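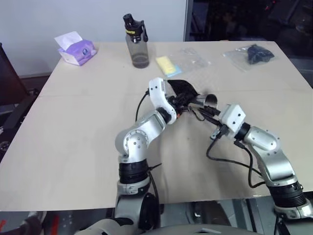 One member asked before the start whether the small kit had to be settled tonight, as most people already have a cup and a water bottle at home and will bring those whatever the list says. It was agreed to take the question under item 3.

GRAVSTEAD WALKERS
Minutes of the February planning meeting
Back room, Holloway Hall, 7:30 p.m.

1. Minutes of the last meeting

Accepted with one correction. The parking at Pirport is behind the boat shed and not beside it. The map on the website still shows the old spot and will be changed.

2. Money

The balance stands at $907. The hall rent for the spring has been paid out of that. The deposit on the Pirport bunkhouse has not, and is due before the end of the month. One member wanted to know if the deposit comes back when the weather is too bad to go. The bunkhouse will move the booking once but does not give refunds. Agreed to pay it.

3. Small kit for the Pirport weekend

The things proposed for the day bag were laid out on the table and people came up to look at them during the discussion. The aim was a short list that can go out with the booking form.

Cup. A plain metal cup was preferred to plastic. The bunkhouse has mugs but they are not to leave the kitchen, so anyone wanting a hot drink on the path needs their own. It can ride upside down over the top of a bottle or go in the bag with something soft pushed inside it to save room. Put on the list.

Water bottle. Everyone to carry one. There is a tap at the bunkhouse and another at the Jirley end of the path, and nothing between them. A carrying loop on the lid was thought useful for hanging the bottle up to drain overnight. No make or size to be named on the form.

Tissues. One pack each. Used tissues to be carried out with the rest of the trash. Last year a few were left under the wall at the lunch stop and the farm wrote to us.

Clear bags. These were discussed for longer than planned. Some members pack everything in clear plastic bags so they can find things without emptying the whole pack. Others find that the bags split, rustle in the bunkroom at 6 a.m. and get thrown away after one trip. Agreed that clear bags are fine for anything that must stay dry, and that people should bring them home and use them again.

Drawstring pouch. Suggested for small items that end up at the bottom of the pack – keys, lip balm, a spare pair of laces. A cord lock was thought better than a knot with cold fingers. A black pouch is hard to spot on a dark bunkroom floor, and a strip of bright tape on the cord was recommended. Optional.

The question raised before the start was then taken. The feeling was that a written list still helps new members, and that those with their own things can ignore it. Two members would have left it off the form. The list stands.

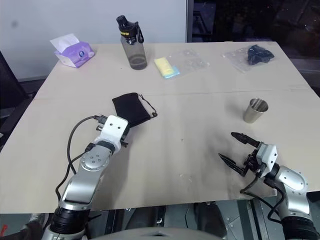

4. Pirport weekend – travel and rooms

Cars leave Holloway Hall at 3 p.m. on Friday. There are 30 beds and the group has the whole building. The two rooms downstairs go first to anyone who has trouble with the stairs, and the rest is by order of booking. Snorers have asked to be put together again and this will be done.

Sheets are provided but towels are not. This was missed off the form last year and must be on it this time.

5. Saturday route

The long walk goes out by the shore and back over the hill to Jirley. The short walk turns inland at the footbridge and meets the others for lunch. The footbridge was closed after the January storm. The county website gives no date for reopening. If it is still shut, the short walk will go out and back along the shore, with lunch at the picnic tables.

A request for a later start was turned down because of the tide.

6. Food

Breakfast and the evening meal as last year. Lunch is each person's own business. It was suggested that the group buy bread and cheese in bulk, but there was little support after the amount left over in the fall.

7. Other business

The first aid bag needs new blister plasters and the scissors are missing. Anyone with the scissors should put them back in the hall cupboard.

The key to the hall cupboard sticks. To be reported to the hall.

8. Next meeting

March, same room, 7:30 p.m. Booking forms and deposits to be handed in then at the latest.

The meeting closed at 9:10 p.m.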